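The Apple on the Good Plate

My aunt left me three things: a coat I can't wear, a plate with a thin black rim, and the rule that you never hand a guest an apple out of your palm. You put it on a plate first. She'd say it to the mailman! She'd say it to children at Halloween, who just wanted the candy and had to stand there on the step while she went back in for the china.

So when I got the job at Kendley, the plate came with me. I was in charge of what they called welcome, and I never did get anyone to tell me what that covered. I ordered the coffee. I found the missing keys. Once a month a visitor came out from Plunico, sat down with us, asked whether we were on schedule, and went home, and I was supposed to make that feel nice somehow. My budget for making it feel nice was 40 dollars, parking included.

I bought apples. Not from the supermarket either, I drove out to Hurnosent, past the grain elevator, where they have the orchard with the honor box and the dog that leans on your car. It was January, so these were storage apples, a bit speckled and every one a different color, and I loved them. I picked through the crates until my fingers hurt. I wanted one that was red on one side and couldn't make up its mind on the other, and I got it, and I drove home with it in the cup holder (the heater off, so it wouldn't go soft, which meant I arrived blue).

The big white table was the trouble. You could have served dinner for a whole choir on that table and what I had was one apple and one plate. I'd pictured it looking elegant. I put the plate down and stepped back and it looked like somebody had moved out and left it behind. I slid it left. I slid it right. I tried the apple beside the plate, sort of casual, as if it had rolled there on its own and might be persuaded to stay, and then I heard my aunt clear her throat, all the way from wherever she is.

On the plate, then. In the middle.
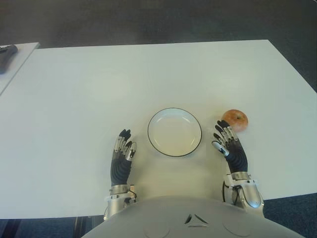
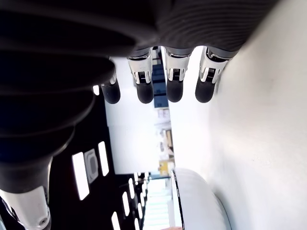
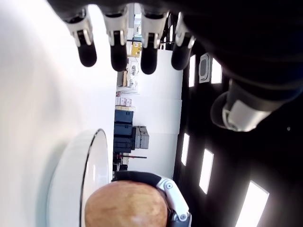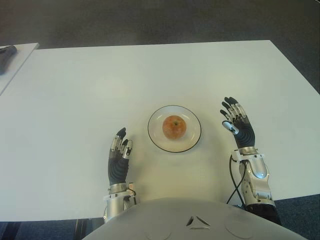
The visitor

She was early, of course, at ten to nine, with her coat buttoned up to the chin and a folder under her arm that I just knew had our schedule in it. I said good morning. I said, can I offer you an apple, and I held my hand out toward the table like a lady on a game show.

She looked at it for a long time. I started talking, because that's what I do. I told her about the orchard and the dog. I told her the drive was 80 miles there and back, and then I remembered I'd have to put that on a form, so I told her I'd been going that way anyhow. I told her about my aunt and the mailman. I think I told her about the coat!

"My grandmother had plates like that," she said, when I finally stopped for air. "From Pärn. Hers had a blue line."

Now, I didn't know if mine was from Pärn. I'd never turned it over, can you believe that? All those years of washing it and drying it and wrapping it in dish towels for every move, and I'd never once looked underneath. So we did it together. She lifted off the apple and held it against her folder, and I tipped up the plate, and there on the bottom was a little smudged stamp, and we both bent down and squinted until our heads nearly knocked.

It said 249. That was all. No name, no town, just the number.

"Hers was 168," she said. She said it right away, the way you'd say your own phone number, and then she unbuttoned her coat and pulled out a chair.

I don't know what the numbers mean. She didn't either. She thought it might be the painter's number, whoever sat there turning the plates around and around to do the rims, and I thought it might be the order they came out of the kiln, and we went back and forth on that for a good half hour while the folder sat there shut. I made coffee. I made the second pot, too, the strong one I keep for myself.

Then she asked if I had a knife, and I did, and she cut the apple right there on the good plate, in quarters, and pushed two of them over to my side.

It was a little mealy, to tell you the truth. Sweet, though. We ate the whole thing, and she put the seeds in her coat pocket.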